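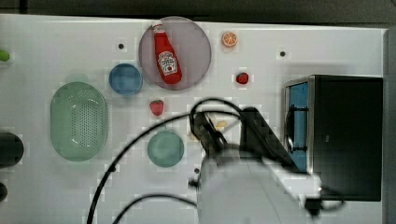 Open day debrief, Zakcombe site, 9:30 start. Apologies none. Minutes of last meeting ok, one change: Grernura pays half of the van, not all of it. Main item was the kitchen demo and whether we repeat it in March. General feeling yes, with a shorter script. Visitors got the idea faster than they did from the slides. Ketchup bottle lying on the plate went down well, people seemed to get right away why that's a harder pick than an orange slice. Agreed to keep it as the opening task. Oven on the right side of the table is a different matter, see item 3.

1. Numbers
291 signed in at the front desk. Last open day we didn't keep a list so no comparison. Groups were capped at 40 and that was too many, back rows saw nothing. Cap to be lowered. No agreement on the new number, Zakcombe to propose one by email. School groups want a slot before lunch again.

2. Demo script
Talk was 5 minutes before the arm moved at all. Too long. Kids wandering off to the vending machine. Suggestion - start the arm first, talk over it. Agreed.
Also agreed that the presenter says out loud what the task is before each run, e.g. "strawberry to the bowl". Some visitors thought the arm was picking whatever it liked.
Restart after a failed pick needs to be quicker. At present the presenter walks round to the keyboard and back. Foot pedal was mentioned, Plirier has one in a drawer somewhere, will look.
Question sheet for visitors, three questions max. Last one had a full page and came back mostly blank.

3. Table layout
Long discussion, some of it twice. Points noted:
- colander stays, it's a good size and reads well from a distance
- oven stays for now but nobody used the door during public runs, so either we write a door task or it goes. Plirier in favor of a door task, Grernura wants the space
- cables by the arm to be tidied before next time, visitors were asking about them more than about the robot
- spare props to go in a box under the table, labeled. Not on the windowsil

4. Wrist camera on the big screen
Trial run late in the afternoon, last two groups only. Gripper view up on the wall screen. Much better for the back rows, you could follow the approach from anywhere in the room. Downside, screen froze once and had to be pulled and replugged. Longer cable on order. Proposal is to have it on from the first group next time, with the overhead view on a smaller monitor next to it.

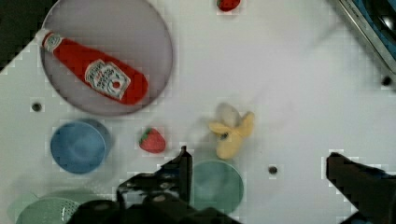
Charvát asked whether the screen could run with a short delay, so the presenter can say what's coming before the crowd sees it. Discussed, not adopted - the arm is right there in the room and the two would not match. Charvát fine with that but wants a recorded run on file in case the arm is down on the day. Agreed. Recording to be done at Zakcombe when the table is next set up.

5. Safety line
Tape on the floor was ignored by most adults. Move to rope and posts. Zakcombe has 3 posts, need more, Grernura to ask the hall.
E-stop was within reach of the front row. Has to move to the presenter's side, no discussion needed.

6. Costs
Van, printing, coffee. Receipts still missing for the printing. Please send them.

7. AOB
Sign at the parking lot entrance pointed the wrong way untill 10:15. New sign.
Leaflets left over, keep them, change the date with a sticker.
Request for the demo to go on tour to the Plirier building. Parked until the door task is decided.

Actions: Zakcombe - group cap email, recorded run, e-stop. Plirier - pedal, draft of door task. Grernura - posts, cable tidying. Charvát - question sheet.

Closed 10:50. Next one same room, time to be sent round.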